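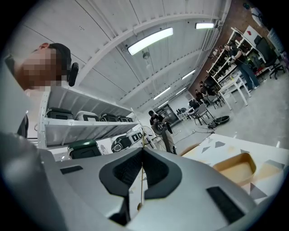
Studio notebook, Saturday, January 10, 2026

Dralier deck, proofing day

Long one today, and my eyes are shot. Heino Pärn dropped off the second round of test prints at lunch and I've been shuffling cards ever since. Writing this down before I forget which stack is which!

The Hermit first, since that's the one everybody had opinions on. Eglė painted the lantern light in a very warm yellow and on my monitor it glows like anything. On the uncoated stock it goes to mustard. On the coated stock it's closer, but then the blacks in the cloak get a shine that I really don't like (Dalia does like it, we've agreed to argue on Monday). I pulled the yellow back by 3 points and lifted the cloak a touch, and saved it as a new version so the old one is still sitting there if I'm wrong.

The Tower is fine. Leave it alone. Note to self, because I've opened that file four times now and made it worse every time.

Borders — Gyu-bin wants them thinner. I laid the thin ones next to the old ones and she has a point, the figures get room to breathe. But Masanja told us their cutter can wander by up to 2 mm, and on a thin border that's going to show as a lopsided card. Could we fade the border into the picture so there's no hard line at all? Tried it on the Moon and the Star. The Moon looks wonderful, kind of foggy and old. The Star looks like a mistake. Might be the light sky.

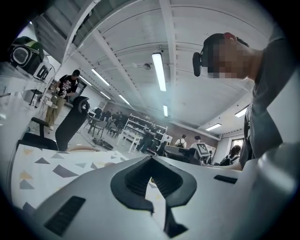 Saturday at the studio.

Card backs. We still have two designs and I still can't pick. The moth one reads the same both ways up, so reversed cards don't give themselves away, and Tarmo (the only one of us who reads for people every week) says that settles it. He's probably right. I'm sad about the river one though, it was the first thing I made for this deck and I'd love to use it somewhere, maybe inside the box lid or on the booklet cover.

Booklet text: Dalia's draft for the Major Arcana is in the shared folder. It's good, really good, but the Wheel of Fortune entry runs to 70 words over and won't fit on the page with the drawing. Asked her to trim. The Minors are still just my notes and some of those are one word long. "Grumpy" for the Five of Cups won't do.

Files: everything went up to the server under Rillau, 1,427 MB with the layers kept. Don't flatten the court cards yet, Eglė wants to redo the Page of Swords' hands.

To do next:
Hermit on coated stock again, new yellow
Star with a darker sky, then try the faded border
ask Masanja what a rounder corner costs
find the missing Ten of Wands print, which I'm pretty sure is under the paper trimmer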